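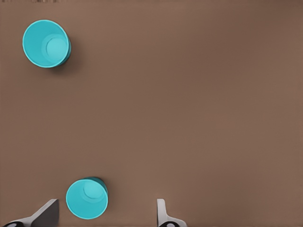
Binta Adeleke told me early on that I was asking the wrong thing, and that if I wanted to know why people ride the supporters' coach to an away game I should stop asking about the game. She had a point. My first set of interview questions was all about the team, the table and the opposition, and I got polite, short answers. Once I switched to asking about the trip itself (who do you sit with, what do you eat, when do you start singing) people talked until the driver told us to get off.

4.2 Who sits where, and for how long

I rode with the Janstead fans on 4 away trips, starting in January, and handed out a short survey on each one. I got 127 forms back, some of them with beer on them. The longest run was the cup tie at Cronin, and that one gave me most of what follows. The shortest was barely long enough for people to get their coats off, so I lean on it less.

The seating is far more settled than I expected! Nothing is reserved, and yet regulars walked straight to the same rows every time. The back belongs to the singers, the front to the families and older fans, and the middle is where new riders end up. Jhun Ignacio, a back-row man, called the middle "the waiting room." Several new riders told me they liked it there and had no plans to move. I had assumed everybody wanted to drift toward the noise, and the forms don't support that at all.

What did shift was the ride home. After a loss the singing stopped and people stayed in their own rows. After a win, or even a draw that felt like one, the aisle filled up and the groups mixed. I only have a small handful of rides to go on, so please read this as a hint for the next study.
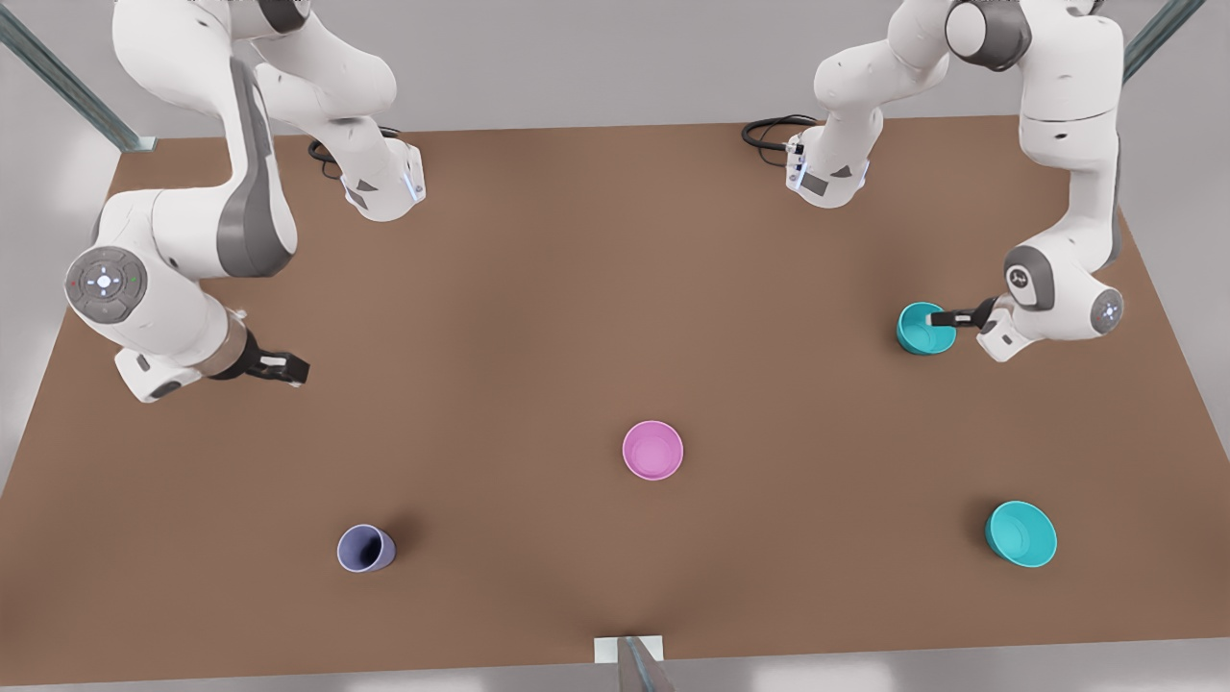 Coach stewards turned out to matter more than I had planned for, and I wish I had interviewed them first. On the Cronin trip there were two, Sanne Van Dijk near the front and Nnamdi Tijani near the back, and between them they handled tickets, lost scarves and one fairly heated argument over a substitution. They hardly ever crossed over. I used a front-and-back split when I coded the steward remarks, front and back as separate sets. Riders did the same thing without being asked. They took a question to "their" steward even when the other one was standing closer.

Ruoxi Guo, reading my notes, wondered if this was just a habit of long coaches. It could be. The smaller bus we took to Trulter had a single steward, and riders from both ends went to her, so I can't rule it out with the trips I have. Section 4.3 goes back to the survey forms and looks at first-time riders on their own.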